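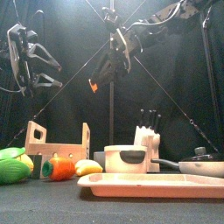

The kitchen at Jatico, with the corn at its usual end.

Benoît Lefèvre had cooked for 30 years in hotels where the customer was always wrong but had to be told so in French. He had retired to Sedthorpe with one good knife and a bad hip, and he had promised his daughter he would never again shout about soup. So it was a surprise to everyone, and mostly to his hip, when he was hired in October as a dishwasher at Jatico, by a manager who was six.

The manager's name was Ojo. She was his granddaughter, and she did not believe in family discounts.

"You can start with the pot," she said.

"What's wrong with the pot?"

"It has food in it."

He looked into the pot, which was white, with a cream-colored inside and a gray handle at the side. On the bottom lay a small piece of something orange and white.

"Is this an egg?" he said.

"It's an orange."

"It looks to me like a fried egg."

"It's an orange at lunch," said Ojo, and wrote something down. She had a notebook from the dentist. Everything Benoît did went into it, and none of it seemed to go in as praise.

He asked if he might move the orange to the tray. The tray was pale pink and had a nice low rim, and in his opinion it was the best thing in the place. He'd worked in kitchens with worse. At the Bevon, where he had spent most of the good years and one of the marriages, the trays were so warped that you could spin them.

"The tray is for customers," said Ojo.

"There's nothing on it."

"They haven't ordered."

He knew a slow service when he saw one, and he settled in. He tried leaning on the counter. He was told that leaning was for people who had finished. He asked where the corn went, and was told that the corn stayed where it was, with its leaves on, at the end by the crate. He asked what the crate was for and got a look he recognized. He had given that look himself, to a boy from Lyon who wanted to know why there were two kinds of salt.

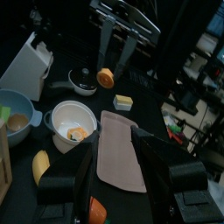
The customers, when they finally ordered, turned out to be his daughter on the phone from the next room, pretending to be a party of five.

"They want soup," said Ojo, with her hand over the receiver, which was a shoe.

Benoît felt something stir in him. It may have been lunch.

"What kind of soup?"

"Hot."

"No, no, no. You must ask them. Is it a clear soup? Is there cream? Do they want bread with it, and if they want bread, why haven't they had it already?" He was aware of his voice getting bigger. From the next room came a small cough, the cough of a daughter who had been promised something about shouting.

"You're the dishwasher," said Ojo.

"Yes."

"So wash."

He washed. There was a bright green sponge sticking up over the edge of the blue bowl, and he took it and went around the inside of the pot with some dignity, lifting the orange out first and holding it in his left hand the way you hold a coat for someone. No water was involved. Ojo had looked into water and found it too expensive.

"You missed a bit," she said.

"I did not."

"I can see it from here."

He went around again. At the Bevon he'd had a dishwasher for nine years who sang the same half of the same song and never once, as far as Benoît could remember, got told a pot was clean. He wondered where the man was living now. He would have liked to send him something, a ham perhaps.

In the bowl, now that the sponge was out of it, he had a better view of a brown thing with a wavy edge. He turned it over a couple of times. He had an opinion about it, and he held on to the opinion for as long as he could, probably a full ten seconds.

"Chef," he said, because it was time somebody around there used the word, "this onion is in with the sponge."

"It's a cookie."

"For dessert?"

"For the soup."

He sat down. There was a low stool, which he had been avoiding on medical advice, and he sat on it anyway. His knees came up somewhere near his ears. From there the whole restaurant was at eye level, corn and crate and all, with the black curtain hanging behind it like the last act of something, and he saw that it was a perfectly workable kitchen. The station was tight. You could reach the pot from the bowl without crossing anybody. He'd once paid a consultant a great deal of money to arrive at less.

"A cookie in a soup," he said.

"It gets soft."

"It does get soft." He thought about it. "You'd put it in at the end?"

"At the beginning," said Ojo, "and then again at the end."

He had been going to say something. In forty minutes he could have explained to her what was the matter with that, with reference to butter. But he'd served a chilled pea soup with a biscuit in it to a minister of transportation, and the man had cried, and it was the cookie that had done it, everyone agreed.

"Tell them 60 minutes," he said.

"They want it now."

"They always do. Tell them 60, bring it in 30, and they think you're a genius."

Ojo considered this. It was the first thing he had said all afternoon that she wrote down without pressing hard. Then she picked up the shoe, informed the party of five that it would be 60 minutes, listened, and said that no, there was not any bread, and they could have thought of that before.

From the next room his daughter asked whether she could speak to somebody in charge.

"Speaking," said Ojo, and hung up.

They made the soup. The orange went in, because by then it was later than lunch and it had become an egg, a change of policy on which Benoît was careful not to comment. The cookie went in. He was allowed to hold the lid. He was not allowed to put the lid on, that being a thing for next week, if he was still with them. When the time came Ojo poured the soup, or at any rate tipped it, into an orange cup. Two solid objects went past the rim and one of them rolled under the radiator.

"Leave it," she said. "They only paid for one."

He carried the pink tray in himself, with the cup on it, because his hip was better moving than sitting and because the front of house was short-staffed. His daughter was on the sofa with her feet up. She looked into the cup for quite a long time.

"What is it?" she said.

Benoît straightened his back as far as it would go.

"Madame," he said, "it's the soup," and went back to see about the pot.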